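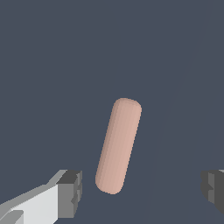
A pale pink capsule on a dark gray surface, in a computer rendering.

Hilkka Ahonen has coached the women's side at Nastham for 3 seasons, and in that time the club has moved from the lower half of the second division to within a point of promotion. She received us in the meeting room above the training hall in April, shortly after the morning session, and spoke at length on the goalkeeping position, the club's academy and the final weeks of the schedule.

The season has been defined by defense. Nastham went unbeaten through the winter, and first-choice goalkeeper Medier played every minute of it. Ahonen does not accept that the team depends on her.

"We concede few goals for the reason that our midfield wins the ball early," she said. "Medier has been excellent. She would tell you herself that there have been matches in which she touched the ball mostly with her feet."

The distinction matters to the coach, who was a central defender in her playing days and who rebuilt the back line on her arrival. Fullbacks are now asked to hold their position until the ball has crossed the halfway line. The policy was not popular at first. Supporters who had grown used to an open style complained that the home matches had become slow, and attendance dropped during the opening months.

"I read the letters," Ahonen said. "I answered a good number of them. People pay to be entertained and I respect that. I asked them for patience until the summer, and most of them gave it."

The crowd has since returned. The most recent home match, against Altum, drew 2,306 spectators, the largest gate of the present campaign. Nastham won by a single goal, scored in minute 80 from a corner kick that had been rehearsed that same week.

Asked whether set pieces had become too large a part of the team's attack, the coach was direct. "A goal from a corner counts the same. I would like more from open play, and we work on it every day. Our forwards are young. They take one touch too many in the area, and that will pass."

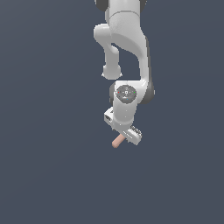 According to Nieminen, the problem lies deeper than youth: the team sends too few players forward when it is level, and a side that hopes to stay in the top division will need at least one more runner from midfield.

Ahonen had heard the criticism before and did not dismiss it. She said that the club had tried a second attacking midfielder in two matches before the winter break and had lost its shape in both. The experiment may be repeated once promotion is settled, in either direction.

On the academy she was more expansive. The club now has 232 registered girls in its youth teams, and five of its graduates have started league matches this season. Ahonen attends the under-17 training in the evening whenever the first team is at home.

"They should know my face, and I should know how they play," she said. "When a girl comes up to us, she has already heard the same words for years. She knows where to stand when we lose the ball. The rest we can teach her."

Her own contract ends after the final match. Talks with the board have begun, and she declined to discuss them in detail beyond stating that she was content in the town and that her assistants would be part of any agreement.

The club travels to its nearest rival next, with the captain available again following a one-match suspension. Ahonen intends to name the same back four.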